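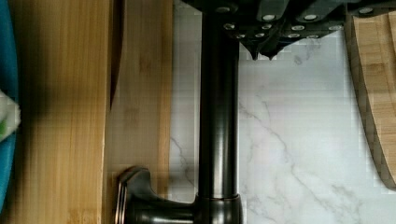
Demyd Stasiv의 댓글: 수전 기둥이 깊이 영상에서 자꾸 끊겨 나옵니다. 복셀 크기를 줄여도 그대로이고, 플래너는 끊긴 틈으로 경로를 냅니다. 필터 문제입니까, 맵 문제입니까?

맵에 넣기 전 단계의 문제다. 광택이 있는 원통은 하이라이트 구간에서 깊이값이 빠지기 쉽고, Seren의 기본 필터는 그렇게 남은 조각을 잡음으로 지운다. 복셀을 줄이면 조각당 점 수가 더 적어져 삭제되는 양이 늘 수 있다. 이 글에서는 기둥을 점군에서 분리해 원통 프리미티브로 Canier 충돌 장면에 등록하는 절차를 다룬다.

## 1. 그리퍼 마스크

손목 카메라 영상에는 그리퍼 자신이 들어온다. 마스크 없이 점군을 만들면 손가락 끝이 장애물로 등록되고 시작 자세부터 충돌 판정이 난다.

```yaml
self_mask:
 source: urdf
 padding_px: 13
 apply_before: outlier_filter
```

`apply_before`를 생략하면 마스크가 필터 뒤에 적용된다. 이 경우 손가락 경계의 점이 이웃 점으로 계산되어 필터 결과가 달라진다.

## 2. 원통 맞춤

컬러 영상에서 세로 윤곽선 한 쌍을 찾고, 그 사이의 유효 깊이만 써서 축을 추정한다. 반지름은 고정하지 말고 상한만 준다.

```yaml
cylinder_fit:
 axis_prior: [0, 0, 1]
 max_iterations: 800
 min_inliers: 160
 extend_to_plane: true
```

인라이어가 160개를 넘는 프레임만 채택한다. `extend_to_plane`은 원통 아래쪽을 조리대 평면까지 연장한다. 레버 손잡이는 원통에 포함되지 않으므로 별도의 박스로 등록한다.

## 3. 외부 시점과 정합
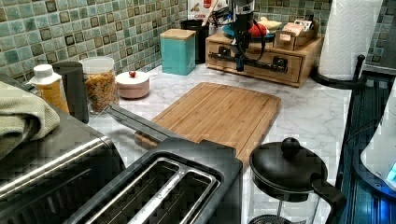 외부 카메라 쪽 외부 파라미터를 먼저 다시 잡아야 한다는 것이 Orysia Yatsenko의 의견이다. 손목 쪽 핸드아이 값을 먼저 건드리면 두 오차가 섞여 어느 쪽이 틀렸는지 분리할 수 없다고 한다.

이 순서를 따른다. 기준 평면은 조리대로 잡는다. 도마 윗면은 조리대와 높이가 다르므로 평면 추정에서 제외한다. 타일 벽은 무늬가 반복되어 특징점 대응이 한 칸씩 밀리기 쉬우니 영상 위쪽을 관심 영역에서 뺀다.

```
wondov align --ref external --plane counter --roi-exclude top
```

## 4. 장면 등록과 확인

```
canier scene add faucet_post --type cylinder --static
canier scene add faucet_lever --type box --static
canier plan --check-only --seed 725
```

`--static`을 주지 않으면 기둥이 시야에서 벗어날 때 레이캐스팅이 물체를 지운다. 시드를 고정하고 등록 전후의 경로를 겹쳐 비교한다. 등록 후에도 경로가 기둥을 통과하면 `canier scene list`에서 프레임 이름이 `base`인지 확인한다. `wrist_cam`으로 남아 있으면 기둥이 팔과 함께 움직인다.

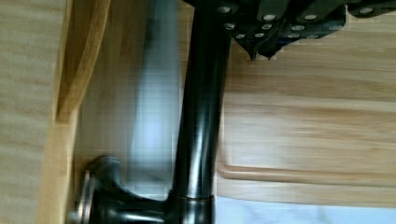 *그림 3. 손목 시점의 수전 기둥. 표면에 세로 하이라이트가 길게 나타난다.*

하이라이트가 기둥 중앙을 지나면 윤곽선 검출기가 이를 경계로 잡아 반지름을 작게 추정할 수 있다. 추정값이 프레임마다 흔들리면 `edge_pair: outermost`를 지정하고 2번부터 다시 실행한다.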